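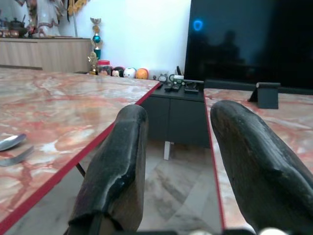 Stain Resistance of Polished Stone Table Tops

Student Project Report, Flaston College

1. Background

Marble is mostly calcite, a mineral that reacts with weak acids. Lemon juice or vinegar left on a polished top will dull the surface, and this mark is etching, a separate fault from staining. The project compared two sealers, Trakell and Tkachuk, on offcuts supplied by a mason's yard in Corkley.

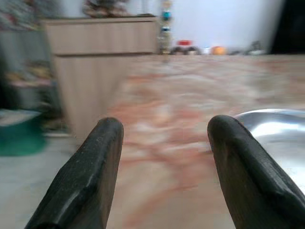

Zoia Sydorenko
Second-year student, Materials

2. Method

Each offcut was washed, dried overnight and given two coats of sealer. Coffee, red wine, cooking oil, vinegar and beetroot juice were dropped on to the stone and wiped off after 11 minutes. Unsealed pieces were treated the same way. Declan Fitzgerald graded the marks without knowing which sealer had been used.

3. Results

Both sealers kept out coffee and wine. Oil darkened the unsealed pieces and one piece coated with Tkachuk. Vinegar etched every sample – neither sealer made any visible difference.

4. Further work

The oil test will be repeated in May with longer contact times. Gloss readings are still to be taken on the etched areas.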